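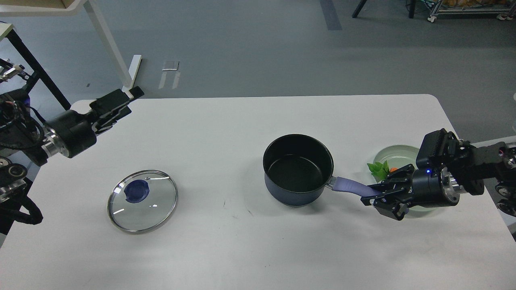
Saucepans and Glass Lids: Frequently Asked Questions

These answers cover the Movley range of non-stick saucepans and the separate glass lids sold for them. Induction and care notes apply to all sizes unless stated.

Which lid fits my pan?
Measure the inside diameter of the pan at the rim, edge to edge through the centre. Lids are listed by that measurement, not by the width of the base. A lid that rocks when set down on the pan is one size too large.

Can I use the pan on an induction hob?
Pans with a steel disc in the base will work. If a fridge magnet holds to the underside, the pan is suitable. Match the pan to the ring - a small pan on a large ring may not be detected.

What heat setting should I use?
Low to medium for nearly everything. Do not heat the pan empty. Water can be brought to the boil on a high setting, then turned down once the vegetables go in.

How long do sliced carrots and leafy greens take?
Carrot slices of 1 cm need six to eight minutes in simmering water. Leafy greens need one to two minutes and should go in last. Keep both on a plate beside the hob until wanted. For steaming with the lid on, 300 ml of water is enough for two portions.

Is the handle safe in the oven?
No. Coloured handles have a soft-touch coating and are for hob use only. The lid should stay out of the oven too.

The handle has become loose. Can it be tightened?
Yes, if the screw is visible where the handle meets the metal bracket. Use a cross-head screwdriver with the pan cold. If the bracket itself moves against the wall of the pan, stop using it and contact us. Replacement handles are part 598; the screw is part 131.

Why does the lid rattle?
Steam is lifting it. Turn the heat down or set the lid slightly off centre.

Where should I put a hot lid?
Flat on a dry, heat-safe surface. Do not run it under the cold tap. Glass that has been chipped should be thrown away, even if the metal rim is sound.

Which utensils can I use?
Wood, nylon or silicone. Metal spoons will mark the lining, and marks of this kind are not covered by the guarantee.

Can the pan go in the dishwasher?
It can, but hand washing is better for the lining. Allow 10 minutes for the pan to cool first. White marks inside are limescale - boil a little diluted vinegar, then rinse.

Who do I contact about spares?
Write to Nerys Skyrme at the spares desk, giving the pan size and the part number.

Last revised 20 January 2024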